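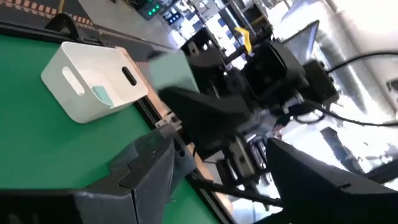 Decluttering has a sales department now, and I'm not sure when that happened. My sister sent me a link in July to something called the Rustiswood Method, which promises a calm house in 10 evenings for 60 quid. For that you get some videos, a workbook to print out yourself and a list of boxes to buy. I read the free chapter twice, looking for the bit I was missing.

The free chapter says you own too much. Fine, I do. It then says the cure is to sort everything you own into 3 groups, and that each group needs its own matching container. So the first step towards owning less is a trip to Belteck for more plastic. I priced up the full list out of spite and gave up somewhere in the bathroom section.

My neighbour Barnabás Erdős did the whole course last year and swears by it. I went round for a cup of tea and had the tour. Very tidy, I'll give him that. But I asked for a tin opener and it took him three goes to find it, because it lives in "Daily Tools" and he kept looking in "Kitchen Small". His old system was a drawer. I remember the drawer. It jammed, and it had the tin opener in it.

Then there are the numbers. The course claims the average home has 660 things in it that are never used. Who counted? Does a box of screws count as one thing or as two hundred? There's no footnote, and when I wrote to ask I got a cheerful reply inviting me to join the members' group. I also asked what "never" meant. My fish kettle comes out once a year at most, and I'd be very annoyed to find it had gone to the charity shop.

What bothers me most is the before and after business. Every happy customer on the page has been photographed the evening they finished. Well, of course it looks good. My kitchen looks good the evening I've cleaned it. Show me the same shelf in March, after a cold, a birthday and a visit from someone's children, and I might get my card out.

I will say the advice about paperwork was sensible. Keep the boiler manual, bin the one for the Dirnov toaster you no longer have. I did that in half an hour with the radio on and filled a carrier bag. My mother would have told me the same thing for nothing, and with more force.

Barnabás says I'm being unfair and should try one room before I moan. So I've agreed to do the cupboard under the stairs his way, with boxes I've already got and no labels. He's lending me the workbook. He has to find it first.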